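Collecting grasps, part two

I said in November that I would write again once the collecting was properly under way. It is now, so these are my notes on how it goes. 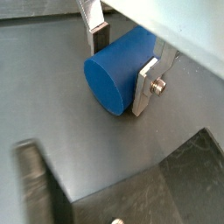 What I am collecting

The task is small. A short cylinder lies on the work surface, the arm goes down, closes on it, lifts it, and sets it down somewhere else. One pass through that is an episode. The target for the first round is 3000 episodes, and I have just gone over 1000. Each one is driven by a person with a hand controller, and the learning program gets the wrist camera video, the joint positions and the finger opening. It doesn't get told where the cylinder is. It has to work that out from the pictures.

I started with the blue cylinder. It is easy to tell from the gray surface, and I wanted the first model to have a fair chance. Other colors come later, and then the gray one, which I expect to be a pain.

How a session runs

I work in sets of 10. Before each set I check that the camera is sending video and that the clock on the recorder matches the clock on the arm. In the early weeks I didn't check the clocks, and I lost most of an evening's work to a drift of a quarter second. The video showed the fingers closed while the log said they were still open. You can fix that afterward if the drift is steady. Mine wasn't.

Then I put the cylinder down. For a while I placed it by hand wherever I felt like, and when I plotted the starting positions they made a tight little cloud in the middle. People are bad at random. Now a script gives me a position and an angle, and I follow it even when the angle is awkward. When the cylinder lies diagonal to the fingers I have to turn the wrist before I go down, and those episodes take about twice as long. They are also the ones the model needs most, going by the first test.

After each set I write one line in a text file. Usually it just says "fine."

Failed grasps

I keep them. Padmavathi Reddy and I went back and forth on this by email for a good part of the winter. She ran the collecting on the Hemari project and threw out every miss, and she says she regrets it. Her model had never seen a cylinder roll away, so when one did, it went down and closed on nothing, over and over. I mark mine as "miss" or "recovered" and leave them in the folder. If I miss and then get it on the second try without backing all the way out, that counts as recovered. I don't miss on purpose. I tried that for one set and the motions looked nothing like real mistakes.

Things that went wrong

The left and right fingers don't have the same contact surface on my gripper, and I worried that the cylinder would turn as they closed. It does a little, when I grab it near one end. I've decided to leave the fingers alone until the round is finished. If I change them halfway I will have two different sets of data under one name, and I already made that mistake with the camera angle.

The light is still not right. It is bright and even, which is what I asked for, but the gripper body comes out nearly white on the wrist camera. The fingers throw back a lot of glare too. I turned the exposure down and then the shadow under the cylinder went to solid black, so I turned it back up. Skov (the shop, not the town) sells a diffuser panel that might help. I'll ask for a price.

Storage is the dull one. I copy everything to a second disk at the end of the day, and it takes longer than I like.

Where it stands

I trained a first model on what I had before the holidays. It reached for the cylinder nearly every time and picked it up a bit less than half the time. Most of the trouble was with the wrist angle, and it also tended to close too early. I haven't trained on the newer episodes yet.

Prultmont has said I can use their bigger machine for the next training run, as long as I send them the files in the layout they use. So this week is mostly renaming folders. Once that is done I'll go back to collecting, starting with the angles where the script says I am short.

February 2019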